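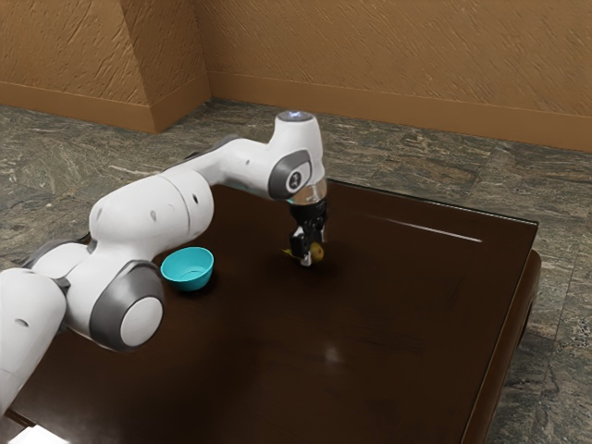

Demo collection sync — minutes
Wednesday, 10:30, small room plus call-in
Present: sim team, training, labeling, Fluvthorpe (on the call, joined late)
Apologies: Hellside

1. Last minutes
Agreed. One fix — the pick-and-place set is owned by training, not labeling.

2. Where we are on fruit-to-bowl
Target is 900 kept episodes. 400 kept so far, all teleop in sim. Rest due before the November freeze. Fluvthorpe say they can take the evening block if the login problem gets sorted. Sim team to look at it today.

Training asked if we could freeze early and fill the gap with replays. No — replays repeat the same grasps and last time the policy just learned one approach angle. Stick with fresh demos.

3. Rejects
13 episodes thrown out of the last batch. Most were operator let go too high above the bowl, a few had the gripper closing before the arm had settled. Two were fine as far as anyone could tell, labeling to recheck and put back if so.

Long talk about failed grasps where the operator recovers and finishes. Training wants them. Labeling doesn't want to mark them by hand. Agreed: keep them, one tag for "recovered", no timestamps for now. Revisit if the tag turns out to be usless.

4. Scene variation
Fruit and bowl start positions are being randomized but the range is too tight, everything ends up near the middle of the table. Sim team will widen it. Watch reach on the far side, the arm gets close to its limits there and operators slow right down.

Table finish: dark glossy top stays in but should not be the only one. Add a matte and a light one. Same for floor and wall textures. Bowl color to vary too. Lighting left alone until the next round.

Kwak build has the new textures already but drops frames when recording. Don't collect on it yet.

5. Zulto exporter
Gripper state is written one step behind the arm joints. Found by training when plotting closes against contact. Affects everything exported since the update, raw logs are OK. Re-export the lot once fixed, do not patch files by hand (someone did, please stop).

6. Operators
Sessions capped at 30 minutes. Quality drops after that, reject log shows it. Fluvthorpe asked for a short break between task switches as well, agreed.
Prompt text needs to be the same for everybody. At the moment there are three wordings of "put the fruit in the bowl" and one has a spelling mistake in it.

7. AOB
Hellside want to see sample episodes before they commit to the second task. Send raw ones, good and bad, no trimming.
Disk nearly full on the shared drive — old camera test recordings can go.

Actions
Sim team: login fix, wider start range, extra table finishes
Training: exporter bug report to Zulto, re-export after
Labeling: recheck the two rejects, add recovered tag, single prompt wording
Fluvthorpe: confrim evening block
Training: samples to Hellside

Next one same time next week, bigger room if we can get it.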